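Wuremstead Robotics Club - progress report to the Sarholm fund
Feb 23, 2026

Sorry this is brief, the practice table has to be packed away before the hall shuts and I'm writing between jobs.

Where we are

The arm is up and running. We call it Lobo, after the club's first buggy. Students did nearly all the assembly, staff only stepped in for the mains wiring and the clamp on the bench. Wrist camera fitted, second one overhead still to come. Software is the Vilen starter kit with our own bits bolted on - mostly bolted on by the older group, who now know it better than I do.

Task for the May showcase is folding and putting away small laundry. Towels first, then tea towels, then maybe a T-shirt if we get that far. The students picked it over stacking blocks, and it has been the harder choice. Cloth never lands the same way twice.

Practice runs

128 runs recorded so far, target is 500 by the showcase. Behind where I wanted to be. We lost 2 sessions to the heating and another chunk to a loose cable at the elbow, which made the arm twitch at random. Cable is now taped and tied, no twitching since.

Students work in pairs, one driving and one keeping the log. Swap every five runs. The log is paper, typed up afterwards, and it is the typing up that slips. Have asked for it to be done before anyone goes home.

Bad runs get kept and marked as bad. There was an argument about this, the younger ones wanted to delete them.

What's working: coming in low and slow, fingers open, then closing on the folded end. Single towel, flat, already folded once - fairly dependable now.

What isn't: picking up one layer when there are two. The fingers take both or slide off. Corners are a pain as well. One pair is trying to use the hanging loop as a marker for which corner is which, and their notes are the best we've had all term. Too early to say if it helps.

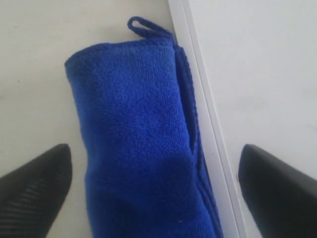

Blue towel with hanging loop, between the gripper fingers. Wrist camera view.

Money

Spent so far: arm, wrist camera, clamps, cloths. Receipts are in the shared folder, one missing for the cable ties, will chase. Not yet spent: overhead camera and the spare finger set. Would like to order both this month if you're happy with that. No change to the overall total.

Next

- overhead camera up and lined up with the wrist one
- catch up on typing the logs
- two-layer practise, short sessions, same towel each time
- first try at tea towels
- book the van for May

One thing we need from you: a yes or no on the spare fingers. Delivery is slow and I'd rather not get to the showcase with only one set.

Next report will have the run totals split by pair.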